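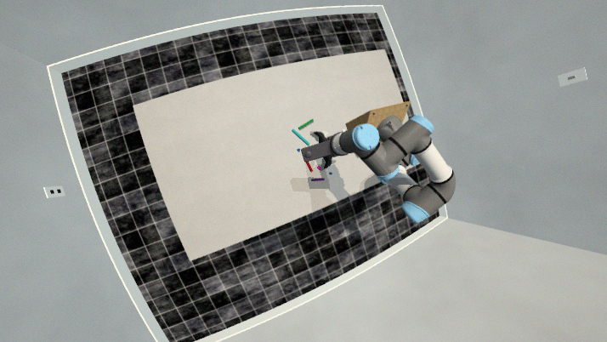
Fengying Tang wrote in to ask why a company needs to send a bill at all if the buyer already knows the price. The price is only one of the things two companies have to agree on. The rest is written on a document called an invoice, and when the two companies are in different countries the invoice has extra work to do.

What is an invoice?

An invoice is a written request for payment. The seller makes it and sends it to the buyer. It says what was sold, how much of it, what it costs and when the money is due.

A receipt is a different document. An invoice asks for money. A receipt shows that money has been paid. When you buy an apple at a shop, you pay straight away and get a receipt, and there is usually no invoice. Companies often buy first and pay later, so they need both.

An order from start to finish

Ackermann makes wooden rulers in a town called Gilamness. A school supply shop in Prasard, in another country, wants to buy some. The order goes through these steps.

1. The shop asks for a price. Ackermann answers with a quote. A quote says what the price will be if the shop decides to buy, and how long that price will be kept.

2. The shop sends a purchase order. This says yes to the quote. It has its own number, so that both companies can find it again.

3. Ackermann packs the rulers and puts a packing list in with them. The packing list says what is in each carton. It often leaves out prices.

4. Ackermann sends the invoice.

5. The rulers cross the border. Officers at the border may read the invoice and the packing list.

6. The shop checks the rulers against the papers and pays.

In some orders the payment comes earlier. A seller that has never dealt with a buyer may ask for part of the money before anything is packed. This part is called a deposit.

Reading the invoice

The lines on Ackermann's invoice look like this.

Invoice number: 1006
Seller: Ackermann, Gilamness
Buyer: Sullden School Supplies, Prasard
Goods: wooden rulers, 30 cm
Quantity: 1296
Price for each: 1 dollar
Price of goods: 1296 dollars
Shipping: 204 dollars
Total: 1500 dollars
Cartons: 2
Payment due: end of July

The invoice number is used only once. If Sullden telephones with a problem, the person at Ackermann can type in 1006 and see the right order. Most companies number their invoices in order, so the next one would be 1007.

The total is the price of the goods added to the shipping. Shipping has its own line because it is a different kind of cost, and some countries treat it differently when they work out taxes.

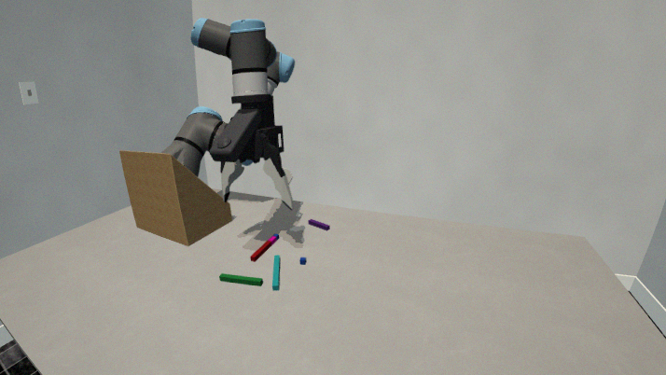
Small, brightly coloured blocks on a pale tabletop.

Which dollars?

More than one country calls its money the dollar. Canada does, Australia does, and so do the United States and New Zealand. These dollars are worth different amounts. An invoice that says only "dollars" could be read in several ways, and each reading gives a different payment.

To prevent this, companies use a three-letter code. CAD means Canadian dollars. AUD means Australian dollars. USD means United States dollars. The first two letters usually stand for the country and the last letter for the name of the money. A careful seller would write CAD 1500 on the invoice above.

Dates have a similar problem. In some countries 4/7 means the fourth of July. In others it means the seventh of April. Writing the month as a word solves it.

What happens at the border

Goods that come into a country are called imports. Goods that leave are called exports. The same box of rulers is an export for the seller and an import for the buyer.

The office that checks goods at the border is called customs. Customs wants to know what the goods are, where they were made and how much they are worth. Many countries charge a tax on some imports. This tax is called duty. It is often worked out as a share of the value, so the price on the invoice matters.

The invoice that goes to customs is called a commercial invoice. It has more lines than an ordinary one. It says which country the goods were made in, and it may carry a code number for the type of goods - rulers have one code and shoes have another. With a code, an officer can look up the right duty even if the words on the page are in another language.

If the invoice is missing or wrong, customs can hold the goods until it is corrected.

When the buyer finds a mistake

Suppose Sullden opens the cartons and some of the rulers are cracked. Sullden writes to Ackermann and gives the invoice number. If Ackermann agrees, it sends a credit note. A credit note is like an invoice in reverse. It lowers the amount the buyer has to pay. The first invoice stays as it was, and both papers are kept.

Words to know

Invoice - a written request for payment
Quote - a price offered before the buyer decides
Deposit - part of the money, paid early
Customs - the office that checks goods at the border
Duty - a tax on imports
Credit note - a paper that lowers the amount owed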